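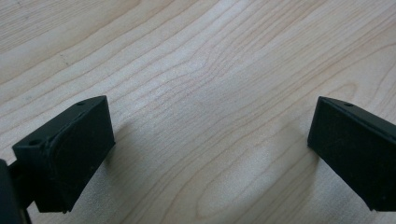 Nornevitz: parts and practice tracks for a community wind band

Hello! I'm Halima, I play second clarinet (badly) and look after the music library for the Gumimside Wind Band. Nornevitz is the pile of files I've been building up over the past three years so that our players can practise at home without me posting them photocopies. It started as a folder on my laptop and got out of hand, so now it has a proper home and a readme.

What you get

There are 88 pieces in here at the moment. Most are marches, hymn tunes and folk song arrangements, plus a small heap of waltzes that I'm fonder of than the rest of the band is. Every piece has a full score, a set of parts and a practice track. The practice tracks are computer playback, so please don't expect lovely phrasing. The trombones in particular sound like a doorbell.

How the folders work

Each piece has its own folder, named with the composer's surname first and then the title, all in lower case with hyphens. Inside you'll find:

score: the full score as a PDF
parts: one PDF per instrument
audio: the practice tracks, one full mix and one slow mix
notes.txt: anything I thought you'd want to know before rehearsal

The slow mix runs at three quarters of the marked speed. If that's still too quick (it is for me in the galop), most players will let you drag the speed down further before it starts to sound like it's under water.

Transposing parts

Nicanor Arriaga wrote the little script that makes the transposed parts, and it's called Skidstead. It takes a part in concert pitch and gives you versions in B flat, E flat and F. You only need it if you're adding music of your own, as everything already in the folders has been done. Put your file in the "in" folder, run the script and look in "out". It handles key signatures well. It does not handle cues well at all, and anything written in small notes will need a look by eye.

One thing that catches people: horn parts from older editions are sometimes in E flat, and if you feed those in as they are you'll get nonsense. Convert them to concert pitch first.

Which editions I used

Everything is out of copyright in the UK as far as I've been able to check, or was arranged by somebody in the band who said yes in writing. The arrangements have their own line in notes.txt saying who did them. If you're in another country the rules may well be different, so have a look before you put on a concert and charge for tickets.

I typed most of the older marches in from tatty printed sets, and where the parts disagreed with each other I went with whichever one didn't clash. Those decisions are listed in notes.txt too, bar by bar, for anyone who enjoys that sort of argument.

Known problems

The bassoon part for the Ekpo suite is missing bars 16 to 20 of the second movement. I have the bars on paper somewhere.

Percussion is patchy. Some pieces have a full kit part and others have one line that says "as required", and our drummer seems quite happy with that.

Page turns! I've fixed the worst ones in the flute and first cornet parts, but there are still a few where you'd need a third hand.

The full download is large, so if you only want one piece, please just grab that folder.

Sending corrections

Yes please. Tell me the piece, the instrument, the bar number and what you think it should say. A phone photo of your pencil markings is fine. I go through them in batches, usually in December once the carol season is out of the way, so don't worry if you hear nothing for a while.

Still to do

Tenor horn parts for all the waltzes
A proper index sorted by difficulty
Larger print versions of the cornet parts
Ask Nicanor about alto clarinet (we've just gained one)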